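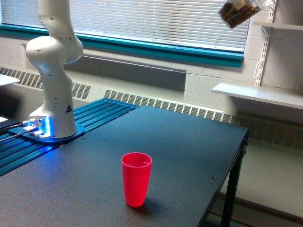 A tumbler is a drinking vessel with a flat base and no handle or stem. The name once meant a cup with a rounded bottom that could not be set down until it was empty. Modern tumblers stand upright and are made of glass, metal or plastic.

Most plastic tumblers are taller than they are wide and taper toward the base. The taper lets empty cups nest for storage. The Nosley pattern, sold in sets of 30, has straighter sides and takes up more shelf space. 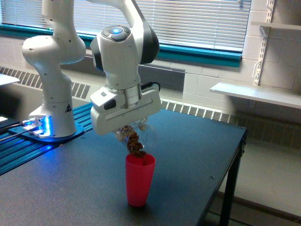
Dry foods such as nuts, cereal and dried beans are often poured from one cup to another when portions are divided. The pouring cup is tilted over the receiving one until the pieces slide past the rim. Brown, oval nuts similar to almonds tend to fall in a cluster, and a tall red tumbler with a rim wider than its base gives them a larger opening to land in. Smaller pieces flow more evenly.

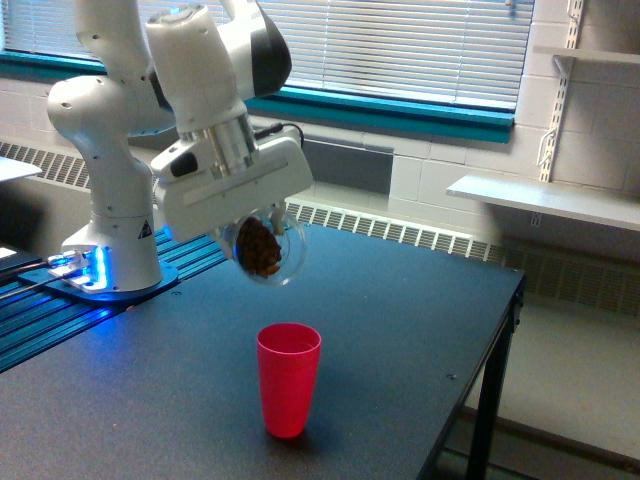
Clear cups are preferred for the pouring side when the amount left has to be judged by eye. Colored cups hide the level of the contents unless viewed from above. In the Gough method, used in kitchen classes in Nemville, the food is moved in seven short pours.

Last updated: October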